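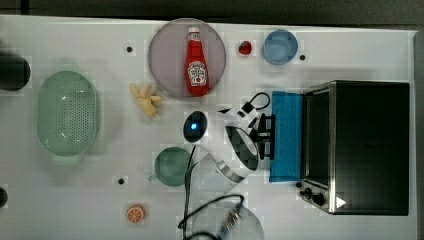

Stationenlernen (auch Lernen an Stationen, Stationenarbeit oder Lernzirkel) ist eine Form des offenen Unterrichts, bei der ein Thema in mehrere Teilaufgaben zerlegt und an räumlich getrennten Arbeitsplätzen bearbeitet wird. Die Schülerinnen und Schüler wechseln einzeln, zu zweit oder in kleinen Gruppen von Station zu Station. Die Methode wird vor allem in der Grundschule und in der Sekundarstufe I eingesetzt, daneben auch in der Erwachsenenbildung und im Sprachunterricht.

Begriff und Herkunft

Als Vorläufer gilt das Zirkeltraining im Sport, bei dem Übungen in festgelegter Folge an verschiedenen Plätzen ausgeführt werden. Das Prinzip wurde später auf andere Fächer übertragen. In der Literatur werden die Bezeichnungen Lernzirkel und Stationenlernen teils gleichbedeutend verwendet. Wo unterschieden wird, meint Lernzirkel meist den geschlossenen Durchlauf mit aufeinander aufbauenden Aufgaben, Stationenlernen dagegen die offene Form mit freier Wahl der Reihenfolge.

Aufbau

Ein Durchgang beginnt in der Regel mit einer Einführung im Plenum, in der die Lehrkraft das Thema, die Regeln und die einzelnen Stationen vorstellt. Darauf folgt die Arbeitsphase, deren Dauer je nach Fach zwischen einer Doppelstunde und mehreren Wochen liegt. Den Abschluss bildet ein gemeinsames Gespräch oder eine Präsentation der Ergebnisse.

Üblich ist die Trennung in Pflicht- und Wahlstationen. Pflichtstationen sichern die Inhalte, die alle bearbeiten sollen, Wahlstationen dienen der Vertiefung oder der Übung. Eine verbreitete Aufteilung sieht 6 Pflichtstationen und 2 Wahlstationen vor. Stark nachgefragte Stationen werden oft doppelt angeboten, damit keine Wartezeiten entstehen – in großen Klassen gilt das auch für Stationen mit Versuchsmaterial.
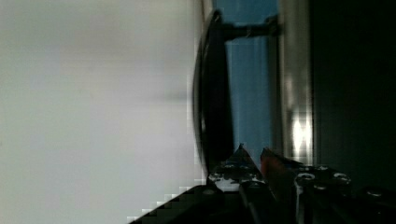

Jede Station enthält eine schriftliche Arbeitsanweisung, das benötigte Material und nach Möglichkeit eine Lösung zur Selbstkontrolle. Den Stand der Arbeit halten die Lernenden auf einem Laufzettel fest, auf dem erledigte Aufgaben abgehakt oder von der Lehrkraft abgezeichnet werden. Bei jüngeren Kindern ersetzen Symbole und Farben einen Teil der schriftlichen Anweisungen.

Rolle der Lehrkraft

Der Arbeitsaufwand verlagert sich zum großen Teil in die Vorbereitung. Während der Arbeitsphase beobachtet und berät die Lehrkraft, gibt Hilfen und achtet auf die Einhaltung der Regeln. Die Beobachtungen können in die Leistungsbewertung eingehen. Bewertet werden außerdem Laufzettel, Arbeitsmappen oder ein abschließender Test.

Einsatz in einzelnen Fächern

Im Deutschunterricht sind Stationen zu Rechtschreibung, Wortarten und Leseverstehen verbreitet. Im Mathematikunterricht werden häufig Größen, geometrische Körper und Sachrechnen behandelt. Der Sachunterricht eignet sich für Versuche und für Aufgaben mit Alltagsgegenständen, etwa zum Sortieren nach Form, Farbe oder Verwendung. In den Fremdsprachen dienen Gegenstände des täglichen Gebrauchs als Anlass für Wortschatz- und Sprechübungen, im Anfangsunterricht vor allem zu den Themenfeldern Essen und Haushalt.

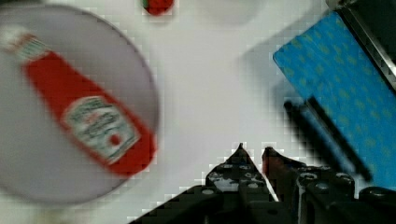 Teller und Ketchupflasche, Gegenstände aus dem Themenfeld Essen

Materialien

Neben selbst erstelltem Material werden fertige Stationensammlungen angeboten. Die Reihe Morus des Verlags Bondstead umfasst 18 Hefte für die Klassen 3 bis 6 mit zusammen 300 Kopiervorlagen. Die Sammlung Kaddale richtet sich an den Sprachunterricht und wird nur digital vertrieben.

Kritik

Kritisiert wird, dass die Aufgaben vieler Sammlungen aus gewöhnlichen Arbeitsblättern bestehen und die Öffnung des Unterrichts sich auf die Wahl der Reihenfolge beschränkt. Leistungsschwächere Kinder benötigen oft mehr Anleitung, als die schriftlichen Anweisungen bieten. Genannt werden ferner der Geräuschpegel, der Platzbedarf und die Neigung mancher Lernender, Stationen möglichst schnell abzuhaken.

Siehe auch: Wochenplanarbeit, Freiarbeit, Werkstattunterricht, Binnendifferenzierung

Stand: 27.12.2021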